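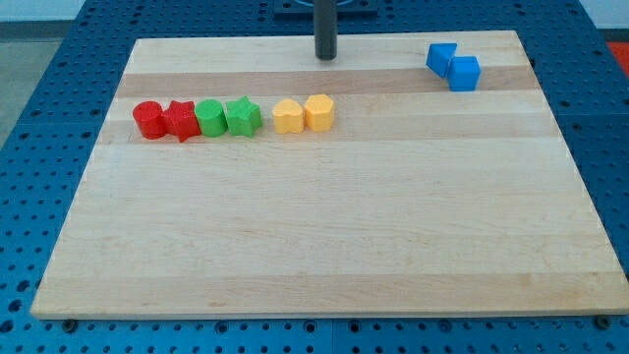

Chapter 19
Moving a Building in One Piece

Before you start: read the chapter on soil bearing. Really. Half of what follows leans on it.

Most buildings never move. A few do. Road widening, a river eating its bank, a landowner who wants the lot but not the depot sitting on it. When the building is worth keeping and the site isn't, somebody calls a house mover, and the mover calls an engineer. This chapter is for the engineer.

We'll follow one job most of the way through. The Drerkley freight depot, brick, two stories, slate roof, built on a rubble footing with no drawings left. Moved 2,219 feet up a graded haul road to a new slab. Contractor was Jirner Structural Moving. Steel came from the Obradović yard, used beams mostly, which matters later when we get to section loss and old bolt holes.

Where the load goes

A building sits on its walls all the way around. Continuous support. Cut it loose and put it on steel and now it sits on points. That's the whole problem. Every crack you'll ever see in a moved building comes back to a point that dropped, or a point that didn't drop when its neighbors did.

So, needle beams first. Holes punched through the wall above the footing, steel slid through, packed tight with hardwood shims and grout. Main beams run under the needles, crossways. Jacks go under the mains. Cribbing goes under the jacks and gets built up as you lift. Don't skip cribbing levels to save an afternoon.

Unified jacking

Old crews lifted with screw jacks, a quarter turn each on a whistle. Worked fine with good crews. Now it's a unified hydraulic system, one pump, equal flow to every jack no matter the load on it. At Drerkley there were 20 jacks on one machine. Equal flow means equal travel, and equal travel is what keeps the brick happy. Pressure at each jack is diffrent and you want it to be. Read the gauges, write them down. The gauge readings are your weight survey, and the first honest number you'll have for the building.

Rule for this book: no lift plan gets drawn on estimated weight alone. Estimate, pick it up a half inch, read, redraw.

What you need to be able to do by the end

- Work out wall loads per foot from a walk-through
- Space needle beams for soft brick, hard brick, and stone
- Check a used beam with holes in it
- Size a crib stack and the mat under it
- Lay out a three-zone jacking plan and explain why its three and not four

Units are feet and pounds throughout. One kip is 1,000 pounds, we use both, watch for it in the problem sets. Tables for common beam sizes are in the back.

Fanelura Technical Books | Contact | Copyright and permissions | Back to top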